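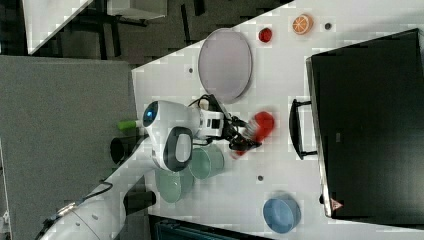 1/ Oficina partilhada Nendarwood: ponto de situação da bancada de manipulação

Publicação do grupo de automação, 04/06/2024. Damos conta, nas mensagens seguintes, do estado da montagem, das decisões tomadas desde a última comunicação e do que fica por resolver antes de julho.

2/ O projeto, designado internamente por Hadgu, tem por objeto a construção de um posto de manipulação de bancada, com braço branco e garra preta, destinado a tarefas de cozinha em miniatura. A coordenação técnica cabe a Nurhan Toprak. A parte elétrica foi assumida por Houshang Hosseinzadeh.

3/ A superfície de trabalho é branca, por decisão do grupo. O primeiro tampo, cinzento-escuro, dificultava a separação entre objetos e fundo no programa de localização e foi reaproveitado como prateleira. Os pequenos pontos escuros do tampo servem de referência para repor os objetos entre ensaios.

4/ Pede-se aos utilizadores da oficina que não limpem esses pontos com álcool. Um deles teve de ser refeito, e a posição original só foi recuperada a partir dos apontamentos de Selamawit Tesfamariam.

5/ Sobre os custos. A despesa acumulada com a estrutura, a cablagem e os fixadores ascende a 749 euros. O valor não inclui o braço, já registado no inventário da oficina, nem as peças impressas, cujo material é contabilizado à parte.

6/ O controlador foi montado com componentes Bruken. A fonte de alimentação inicial, de marca Nakex, foi substituída em maio por apresentar quedas de tensão nos arranques simultâneos de várias juntas. A unidade retirada encontra-se na prateleira das devoluções, devidamente etiquetada, e não deve ser reutilizada noutros projetos.

7/ Quanto aos objetos de ensaio, optou-se por um conjunto de cozinha de brincar: louça, utensílios, alimentos e um forno pequeno com dois botões redondos na frente. As dimensões são compatíveis com a abertura da garra e a substituição de peças perdidas é simples.

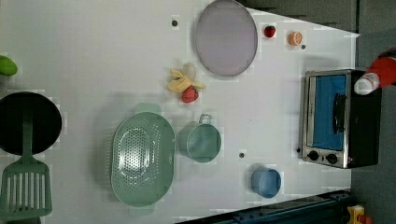 8/ A disposição sobre a mesa obedece a uma folha de posições elaborada por Hiwot Birhane. Cada folha recebe um número e é arquivada com o registo do ensaio. Quem alterar a disposição deverá preencher uma folha nova. Não são aceites correções a lápis nas folhas já arquivadas.

9/ O conjunto inclui peças planas, como o prato, e peças com asa ou cabo, como o copo medidor e a espátula. As primeiras continuam a ser as mais difíceis. A aproximação vertical não permite agarrar o rebordo do prato com segurança, e estuda-se uma aproximação inclinada, ainda sem calendário definido.

10/ As peças com asa têm dado resultados mais regulares, desde que a asa não fique encostada a outro objeto. A folha de posições em vigor prevê essa folga para o copo medidor. Para a espátula não existe, por enquanto, regra equivalente.

11/ Calibração. O procedimento completo demora roughly («cerca de», na redação inglesa do manual) sete minutos e deve ser executado sempre que o braço seja desligado da corrente. A versão abreviada foi retirada do manual, por ter sido aplicada em situações para as quais não estava prevista.

12/ O limite de velocidade na zona da mesa mantém-se em 500 milímetros por segundo durante os ensaios supervisionados. Qualquer alteração carece de autorização escrita de Nurhan Toprak. Durante o movimento, as mãos ficam fora do tampo, incluindo para endireitar peças caídas.

13/ Registou-se uma reclamação quanto ao ruído no período da noite. O grupo reconhece o incómodo causado aos utilizadores das bancadas vizinhas e passou a concentrar os ensaios longos durante a tarde.

14/ Objetos moles. Sipho Mabuza propôs a inclusão de peças em tecido, com o argumento de que a garra vinha a ser afinada apenas para superfícies rígidas. A proposta foi aprovada. Nestas peças, a força de fecho tem de ser ajustada caso a caso, e o valor escolhido é anotado na folha de ensaio. 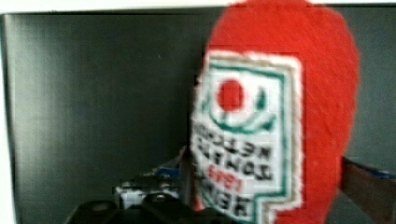 Frasco de ketchup em tecido felpudo, com rótulo branco, visto de perto a partir do braço.

15/ A câmara montada no braço apresenta a imagem invertida na horizontal, o que se nota nas letras dos rótulos. A correção será feita no programa de aquisição. Até lá, quem trabalhar com as gravações deverá ter em conta a inversão ao anotar esquerda e direita.

16/ Há igualmente arrastamento da imagem nos movimentos rápidos. Foi pedido a Houshang Hosseinzadeh um parecer sobre a redução do tempo de exposição, o que poderá obrigar a reforçar a iluminação da bancada. O orçamento para esse reforço não está aprovado.

17/ Trabalhos em curso: passagem dos cabos do antebraço para uma guia flexível, revisão dos apertos no punho e substituição de um conector com folga. A bancada poderá ficar indisponível durante a passagem dos cabos. O aviso será afixado à entrada da oficina.

18/ Os ficheiros das peças impressas estão na pasta comum, em Hadgu, subpasta de suportes. A versão 2 do suporte da câmara substitui a anterior. Solicita-se a quem tenha impresso a primeira versão que a retire de uso, dado que o furo inferior ficou desalinhado.

19/ Os pedidos de utilização para julho devem ser dirigidos a Selamawit Tesfamariam, com indicação do tipo de objeto, da duração prevista e do nome da pessoa que ficará junto ao botão de paragem. Pedidos sem este último elemento serão devolvidos.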